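Mandgate: an improv card game, reviewed
Posted 3 July 2021 by Milagros Villca

Mandgate is a box of 119 prompt cards for people who like making up sketches on the spot. It comes from Vesell, a small comedy publisher, and needs at least 2 players. Each card gives you a place, a job or an opening line, and you carry on until somebody laughs or dries up.

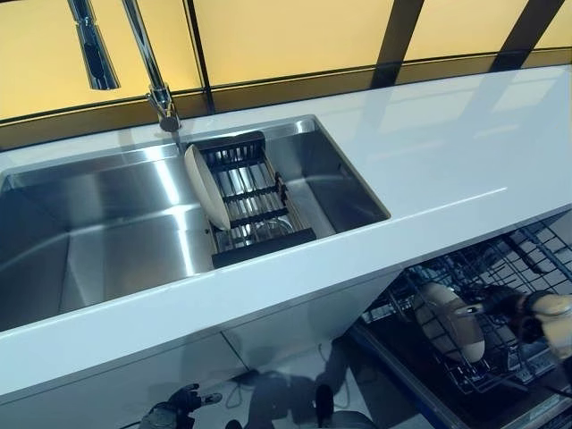

The opening lines are the best part. They are short and leave plenty of room. The job cards are weaker, and too many of them rely on a silly accent to get going. We played with four people over two evenings and had put most of the jobs aside by the second.

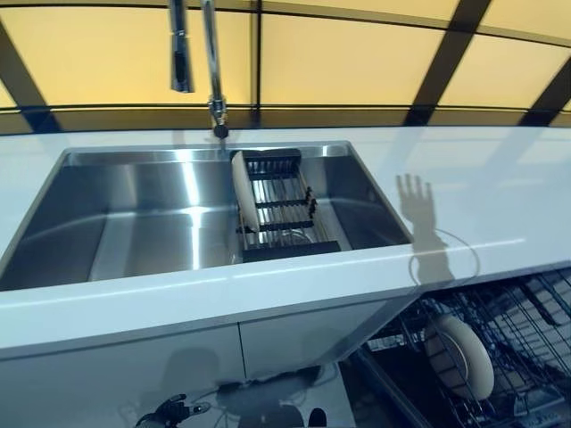
Place cards work well if you use a real room and leave the props to the imagination. Ours said "ship's galley", so we did it in the kitchen. A deep steel sink and a tall tap with a pull-down sprayer gave us enough for a storm at sea and a very long argument about soup.

The rules fit on one sheet and are clear. The box is flimsy and the lid split at a corner. An add-on pack called Bikoddale is due in October, with longer scenes. I would buy it if the jobs improve.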